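Long one tonight, friends, so get a cup of tea. Our robotics club at Stasdale had its Tuesday session and I've been grinning ever since I locked up, so you're all going to hear about it whether you signed up for that or not!

For those who are new: I help run the after-school club with Halina Nowicki, who teaches physics and has far more patience than I do. We have 13 students this term (mostly sophomores, plus a couple of very determined freshmen) and one arm that everybody has to share.

The project this spring is called Kuvumik. The kids picked the name and I've stopped asking what it means. The job sounds tiny when you say it out loud: pick up a block, carry it over to the bowl, let go. Then do it again with the block lying at a different angle, and again, until you're sick of the color green. 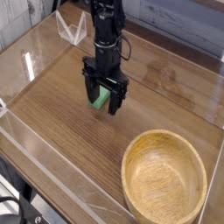
How do you decide who gets to drive the arm? We go by a sign-up sheet, 10 minutes a turn, and whoever drove last keeps the notebook for the next person.

The notebook has become my favorite part, I have to say. Stella Mushi started drawing little arrows in it to show which way the block was pointing before each try, and now they all do it. You can flip back through the pages and see how much trouble the slanted ones gave everybody in March.

The slanted ones are still hard, mind you. If the fingers come down straight and the block is lying on a diagonal, you end up nudging a corner and chasing the thing across the wood. So this month the kids are working on turning the wrist first and only then coming down. Stella's group wants to do it in one smooth motion, Halina would like them to do it in two separate steps until it's boring, and I'm staying out of it (I'm with Halina, but don't tell them).

Our goal for the end of May is 100 logged tries, all written up properly, misses included. I keep repeating that last bit because there's a great temptation to leave out the ugly ones, and the ugly ones are where we've learned the most.

After that we take it all to the Tutness open evening, where each team gets a table and some 2 hours of parents and little brothers asking to press the buttons. I can't wait!

If you're local and want to come by before then, we're in the back room from 3:30 on Tuesdays. Bring snacks, they eat like wolves.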